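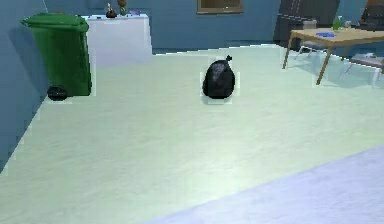 September, Zuvel teleop, bag-to-bin task, kitchen scene. Start state reset to the default layout before the first demo. Silviu drove, I logged. Bag stands mid-floor with the knot up, green bin against the left wall with its lid closed, so every demo has to include the lid as well as the lift. Pale boxy outlines still show on the floor at the base of the bin and the bag, and near the table legs too. Reported to Chie as a render issue; left alone for now so the set stays consistent.

71 demos recorded, 9 thrown out. Six of those were knot grasps that slipped on the lift, three were operator pauses over the limit. Chie wants the slips kept in a separate folder - agreed, moved.

Control notes:
Wrist roll lags the hand controller on fast turns. Dropped the translation gain one step, better.
Approach the knot from above. Side approach pushes the bag and the grasp closes on nothing.
Open the lid fully before going back for the bag. Silviu tried it half open twice and clipped the rim both times.

Fatos to replay the kept set at 2x and check for dropped frames. Next session: shift the bag start toward the table, same operator, then swap to Itsuki.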